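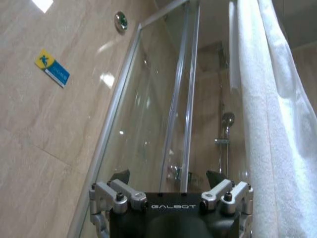 Gallery: Bathroom Work Under the Driremen House Rules

The gripper is open and facing the shower door rails, with the towel hanging to its right. Sheet 1654, Approach and Stop, applies.

Driremen is the service robot project run by Zostell in Colten. This gallery goes with the bathroom chapter of the house rules, and it is meant for operators, site hosts and anyone who has to sign off a room before a robot works in it. The full sheets are in the binder at each site. The notes on this page are a shorter version, with the points that come up most in reviews.

The rules cover towels, bath mats, toiletries and shower doors. Toilets and drains have a chapter of their own and are left out here.

Before the robot goes in

Walk the room first. The person who walks the room is the person who signs the room card, and the card stays on the outside of the door until the robot has left. If the card is missing, the room has not been walked, whatever anyone remembers.

Look at the floor from the door and again from the far corner. Water, soap, and loose bath mats all have to be dealt with before the base crosses the threshold. If the floor is wet, dry it and walk the room again. Do not start a run on a floor that is "nearly dry."

Read whatever signs and stickers are on the walls. A notice put up for people is a notice for the robot crew too. If a sign says there is a slipping hazard, that goes on the room card under Floor even when the floor looks fine.

Find every button, pull cord and alarm in the room, and mark each one as a keep-out area in the map before any arm motion. If you are not sure what a button does, treat it as an emergency call button until the site host tells you otherwise. Do not press it to find out.

Close cabinet doors. Leave the shower door the way the task sheet asks for it, open or closed, and write down which. Half open is not allowed for any task.

Approach and stop (sheet 1654)

Glass is the main subject of this sheet. Clear panels are easy to miss for a depth sensor, and reflections can put a surface in the map that isn't there, or leave out one that is. The rules are strict for that reason and there are no site exceptions.

Glass panels are drawn into the map by hand. The operator measures from the metal frame, enters the panel as a solid, and has a second person check it against the room. The automatic map may be used for walls and furniture only.

The arm stops at the marked distance from any glass and waits for a confirm. The confirm is given by someone who can see the glass directly, with their own eyes, from inside the room or from the doorway. A confirm over video does not count.

Past the confirm point, the arm moves at creep speed until it is clear of the glass again. This includes moves that go away from the panel. Most of the contact reports we had in the first season came from the way out, when the operator had already relaxed.

Fingers stay open on the approach unless the task sheet says otherwise. Closed fingers make a harder point of contact.

Chrome fittings inside an enclosure are treated the same as glass. Slide bars, hand showers and mixer valves are drawn in by hand and nothing is ever hung from them or braced against them. The arm does not reach through an open shower door while the base is moving.
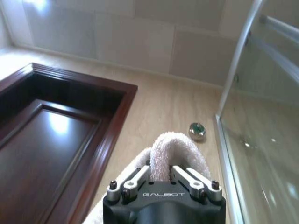 Colten, 20/05/2021

A towel in the grip over the bathroom floor, with the door on one side and the glass enclosure on the other. Sheet 2146, Soft Goods, applies.

Soft goods (sheet 2146)

Towels are light and forgiving, and people get casual with them. The trouble is the part of the towel that isn't in the fingers. A bath towel held at one point can hang well below the gripper, where it hides things from the cameras, drags, or gets under a wheel.

Hold the towel high enough that the lowest part clears the floor before the base moves. If it can't be held that high, the base does not move. Lower the towel, take a new grip closer to the middle, and try again. After 4 tries the operator stops the run and a person finishes the job by hand.

Whatever the towel covers is treated as unknown. If it hangs in front of a door, the door edge is unknown. If it hangs in front of the base sensors, the floor ahead is unknown and the robot stays where it is. Operators sometimes argue that they saw the area a moment earlier. The sheet doesn't accept that, and neither do reviewers.

Grip force for terry cloth is set on the low preset. Raise it one step for a heavier towel, such as a bath sheet, and write down that you did. No one pulls a towel free with the arm. If a towel is caught on a rail, a hook or a door handle, stop, open the fingers and have a person free it.

Keep towels out of the linkages. Loops of terry cloth can catch on bolt heads and pivot points, so check both sides of the gripper after every towel task and pick off any lint. A pulled loop stuck in a joint is a maintenance note, even if the fingers still open and close.

Clean towels and used towels are never handled with the same finger covers. Change the covers or wipe down the fingers between the two, and log the change. This was added in September after a site host asked the question and we found that the sheet had no answer for it.

Doors, floors and fittings

Polished wood marks easily. A robot working near a finished door keeps the same distance from it as from glass, and the door is held by a stop so it can't swing into the arm. A wedge on the floor is fine if it is shown on the map.

Floor fittings go on the map too. Anything that stands up from the floor, however small, is marked and given room on all sides. That covers door stops, drain covers with a raised rim, and threshold strips. The base is planned around them and never over them.

Shiny things deserve a second look. Metal rims, polished panels and glossy tile throw bright spots into the wrist camera, and the operator should move a light or change the approach angle if a bright spot sits on top of something that matters. Do not work through glare in the hope that the next view will be better.

People in the room

One person gives confirms. That person is named on the room card, and if they leave, the run stops until the card is changed. A second person may be in the room but keeps out of arm's reach and does not talk to the operator during a grasp.

Guests and residents are not in the bathroom during a run. If someone needs the room, they get the room. Park the arm, back the base out, take down the card, and start over from the walk when they are finished. There is no quick restart for bathrooms.

Cameras are a common question from site hosts. The wrist camera is off until the room card is signed, and it goes off again before the card comes down. Mirrors are covered if the task sheet shows the robot working in front of one. Personal things such as razors, medicine and toothbrushes are moved out of view by the site host – the crew does not handle them.

After the run

Check the glass, the door and the floor for marks, with the host present if possible. Write down what you find, including marks that were there before. Old marks should already be on the card from the walk. If they aren't, the walk was too quick, and that goes in the log as well.

Near misses are reported the same day. A near miss is any stop that the operator did not plan, any contact with something on the keep-out list, and any time a towel touched the floor while the base was moving. Reports are not used to grade operators. They are read at the next Chidiac review, which is where most of the wording on this page came from.

Changes since the last edition

The limit on repeat grips is now the same for towels and bath mats. Mats used to have no limit at all.

Confirms by video are gone from sheet 1654. Two sites were still using them – please take the old page out of the binder.

The low force preset has been renamed on the operator screen and now matches the wording on sheet 2146.

The room card has a new line for wall notices. Old cards can be used until they run out, with the notice written in by hand under Floor.

Using these pictures

Sites may print this page for training and keep it with the binder. Please keep the sheet numbers next to the pictures, and do not crop them. Requests for larger prints go to the Zostell office in Colten. The kitchen and laundry galleries follow the same layout and will be added when their chapters have been through review.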